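3.2 Differential pressure as a trigger for backwash

The cooling loop at the Garka site draws makeup water from the Lagman canal and runs it through a side-stream filter before it reaches the basin. The filter is a single vertical vessel packed with graded sand over a gravel support layer. Until the present work the vessel was backwashed on a fixed timer, once per shift, whatever the state of the bed. The timer setting was inherited from the commissioning documents and had not been revised when the original plate exchangers were replaced.

Two objections can be raised against a timer. In dry months the canal carries little silt and the bed is washed while it still has most of its holding capacity, so treated water and pump energy are wasted. After rain the reverse applies. The bed loads quickly, the pressure loss climbs, and the side stream falls below its design share of the circulation rate well before the next wash is due. Mizuno had already noted the second effect in the operator logs, where low-flow alarms tend to fall in the last two hours of a shift.

Differential pressure across the bed was therefore taken as the trigger variable. A transmitter was fitted between the inlet header and the underdrain outlet, with both impulse lines sloped back to the process connection so that trapped air would vent. The signal was sampled every 20 seconds. Raw readings contained short spikes whenever the basin level valve moved, and a median over nine samples was enough to remove them without adding a delay that mattered at the loading rates seen here.

Clean-bed pressure loss depends on flow and on water viscosity, and both vary over a day. A fixed threshold in pressure units would trip early on a cold morning at high flow and late on a warm afternoon at low flow. Each reading was normalized to a reference flow and temperature using the laminar term of the packed-bed equation. The inertial term was left out. At the superficial velocities used in this vessel it contributes less than the scatter of the transmitter – a point checked by stepping the flow over the full range of the control valve just after a wash.

The threshold itself was chosen from a set of loading runs. In each run the bed was washed until the waste line ran clear to the eye, returned to service, and left without further washing until the normalized loss stopped rising in a straight line. The upward bend marks the point at which deposits begin to bridge in the top layer, after which washing becomes less effective and mudballs may form. The bend appeared earliest in the runs with the finest silt. A threshold of 200 mbar lies below the bend in every run and was adopted for the remainder of the study.

Wash duration was handled separately. Turbidity in the waste line was recorded by a meter on loan from Filgate, and washing was stopped when the reading had been flat for one minute. A hard limit remained in the controller as protection against a fouled meter. The limit was reached twice, both times with algae on the optical window.

Records were kept for 1000 hours of operation under the new scheme, excluding a shutdown in January for work on the basin liner. Over that period the vessel was washed 476 times. The intervals between washes are far from uniform, with long gaps in settled weather and dense groups following storms on the upper canal. Buenaventura extracted the intervals from the Plenamero historian and removed washes started by hand, which were kept for the water balance but not for the interval statistics.

The bed was opened once, after the final run. Sand depth was measured at five points across the vessel with a probe rod, and core samples were taken at the center and near the wall. No mudballs were found in the cores. A shallow depression near the inlet distributor had existed before the study and had not grown.

Figure 3. Parallel gripper with its two black fingers apart.

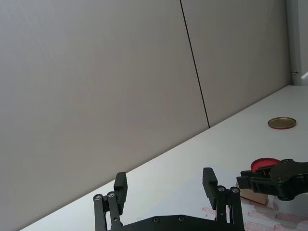

The wall core held slightly more fine material than the center core at equal depth, consistent with weaker expansion of the bed near the shell during washing. Raising the wash rate would reduce this difference but would also bring the bed surface closer to the collection trough, and the freeboard in this vessel leaves little room for it. The wash rate was left unchanged.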